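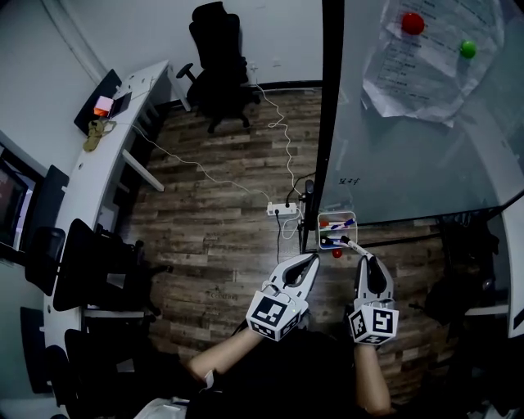
Ngân Chu
Set-up guides and customer help

Section 4: Putting Your Burkholm Desk Together and Teaching It Your Heights

Okay, you've got both boxes open and the parts checked off against the sheet in Section 3. Now for the part I enjoy most! I've built a lot of these desks, at home and for other people, and I still put the feet on backward once in a while, so go at whatever pace suits you.

You'll need the hex key from the parts bag, a Phillips screwdriver and a blanket or some flattened cardboard. A second person is a must for step 6.

1. Spread the blanket on the floor and lay the desktop on it, good side down. Find the pilot holes. The end with the extra pair of holes is where the control box goes.

2. Slide the two crossbars into the leg brackets and start every bolt by hand. Leave them loose for now (I mean it, finger-loose) so you can still nudge the frame to the width of the top.

3. Set the frame on the desktop and line it up with the pilot holes. Put in the four corner screws first, then the rest.

4. Go back and tighten the crossbar bolts with the hex key. If one feels gritty, back it out and start again.

Caution: Don't use a power driver on the desktop screws. They're short, the top is soft, and a stripped hole is a real pain to fix.

5. Bolt on the feet. The longer end of each foot points toward the front, where you'll be sitting.

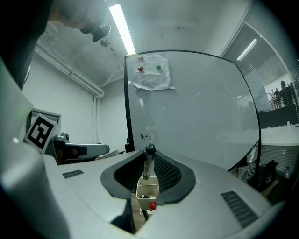 Once the feet are on, give each one a good wiggle before you go any further. A little movement means a bolt needs another quarter turn. Both feet should sit flat against the leg with no gap showing.

6. Get your helper on the other end and turn the desk over. Lift by the frame, never by the top, and set both feet down together.

7. Plug the two leg cables into the control box, then the handset, then the power cord. Each plug clicks. If you didn't hear it, pull it out and push it in again.

Note: The leg sockets are marked 1 and 2, but it doesn't matter which leg goes to which. I get this question every week!

Resetting the legs

The desk won't go up until it knows where the bottom is. Hold the down arrow until the legs reach their lowest point, let go, then hold it again until the display blinks. The legs dip a tiny bit and come back up. That's the reset, and you'll need to do it again any time the desk has been unplugged for a move.

Caution: Keep chairs, file drawers and knees out from under the desk while it's moving. Leave slack in your monitor cables too — the desk travels farther than you'd think.

Saving your heights

8. Sit the way you normally sit. Raise or lower the desk until your forearms are level, press M, then press 1.

9. Stand up, in the shoes you really wear, and do the same with button 2.

My own standing setting is 38 inches, and Uriel Lozano, who shares the desk with me, has his a good bit higher on button 3. Yours will be whatever feels right after a few days. I changed mine over and over that first week.

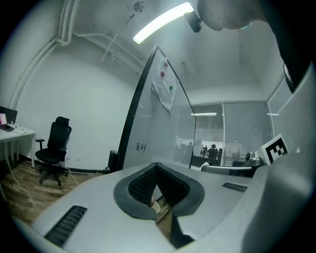

In the office, June 2022.

If the display shows E1

That's almost always a leg cable that isn't all the way in. Unplug the power, wait 23 seconds (the box needs to drain completely), reseat both cables and run the reset again. If E1 comes back, swap the two leg cables at the box and note whether the same leg still refuses to move. Write that down before you call us, along with the number on the sticker under the control box.

Cable trays and the clip-on drawer are in Section 5.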